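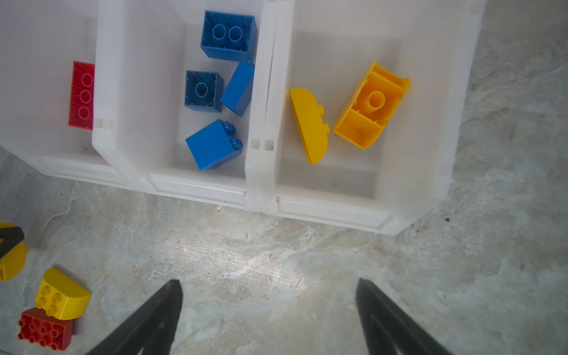
By Mekdes Sisay | 24/10/2024

Filed under: Home & Family

Print this | E-mail this

I caught Parisa Farahani between loads of laundry, and she talked the whole time she folded! She's raised twins in a 500-square-foot apartment, so I wanted to hear about rainy Saturdays.

"We start slow," she told me. "Pancakes, then the rug comes up and everybody's on the floor." 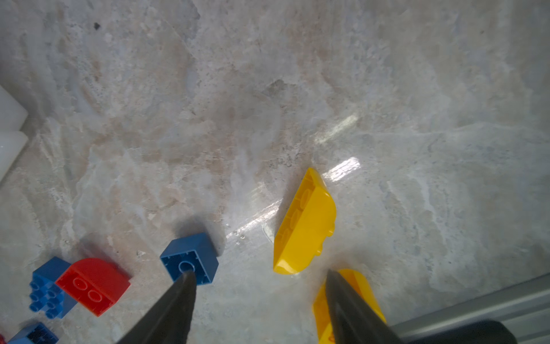 White blocks on a marbled tabletop.

Do the kids fight? "Oh, sure. I give it 2 minutes before I step in." (I last maybe ten seconds at my house.) 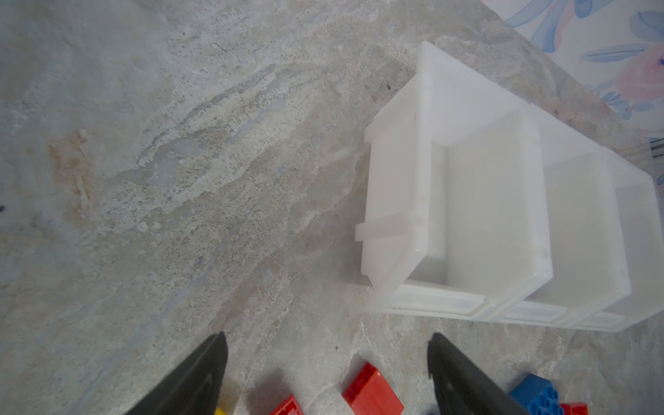

Then there's her mother, who is 68 and calls every afternoon with a story for the twins. "She does all the voices," Parisa said. "In November she's coming to stay, and I may finally take a nap."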